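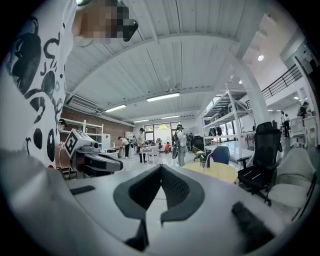

Oct 28, 2020

Sourdough notes, batch 16. Best crumb yet!! I switched the Laleden starter over to rye for its last 2 feeds and it went wild overnight, pushed the lid right off the jar and ran down onto the shelf (sorry, Mortimer, I did wipe up most of it).

Flour: Sumetti white with a bit of the Kamata whole wheat. Bulk went long, partly on purpose and partly because I was on the phone with Sandach about the missing sacks. Dough felt loose going into the baskets but held its shape when I turned it out. Lovely ear on the second loaf, and a crust that sang the whole time it was cooling. I just stood there and listened!

Batch from July was the same recipe and came out flat as a plate. Warm kitchen, I think, plus a tired starter.

Next time: a touch less salt, same rye feed, score deeper. Mortimer Ostrowski wants to try it with caraway. Yes please.

Starter jar is at the back of the fridge, blue tape. Feed it before the weekend if you're in.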